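Thursday, bench 2, pouring set

Started at nine and kept going until the juice-colored stuff ran low. We're now at 453 keepers for the pour task, which is further along than I thought we'd be this week, so I'm pretty happy! Kaimal wants 1,634 before they'll run the next training round, and at this pace that's still a good long slog. Anyway, notes while I remember them.

Two-arm pours are going a lot smoother now that I've stopped rushing the tilt. What I was doing on the first batch was tipping the bottle fast and then trying to catch the stream with the glass (fun, but the examples were all over the place). Slow tilt, let the stream thin out, keep the glass parked on the table. I also moved the other hand in close with its fingers open on either side of the glass before the pour starts, so the grasp afterward is a short squeeze and not a whole trip across the table. Gomusari does it the other way round in their set – hand comes in after – and I do want a batch like that at some point, just not mixed in with this one.

Threw out 26 runs today. Most of those were me letting go of the pedal early, which chops the end off the recording. A few had the bottle neck wandering out of the wrist view for the whole approach, and I don't see what anything could learn from that. I left in the ones with a wobbly stream. Wobbly is fine, people are wobbly too.

Wrist views from the session, the pour into the round tumbler and then the big clear bottle with the red strip down the front:
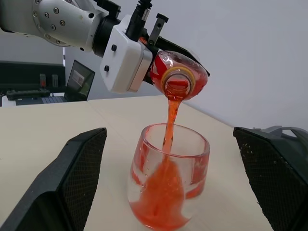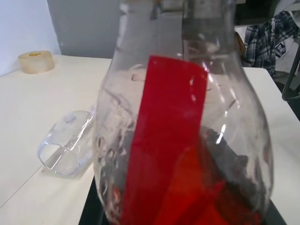 Clear stuff and labels

Clear glass is still the pain point. The labeling pass in Flokgate finds colored liquid with no trouble, but give it an empty cup on its side on a pale table and it either misses the rim or draws the box way too big. I fixed 47 boxes by hand before lunch and my eyes were done. Going to ask whether we can label just the mouth of each container and skip the outline. The mouth is the bit that matters for pouring anyway.

Also need to settle on names. I've been writing "tumbler" and "cup" as separate things, and the Sosis sheet lumps them together as "cup". If we merge with their set later (I hope we do) somebody has to rename one side, and I'd rather it was a script than me.

To do

Wipe down the big bottle, the smudges show up a lot more on the wrist camera than they do by eye.
Try the open-hand start with the glass a bit farther back on the table.
Record a short batch with the lamps off, afternoon light only.
Check the pedal cable, it felt loose after four.
Mix more of the orange-red liquid, and write the recipe down this time!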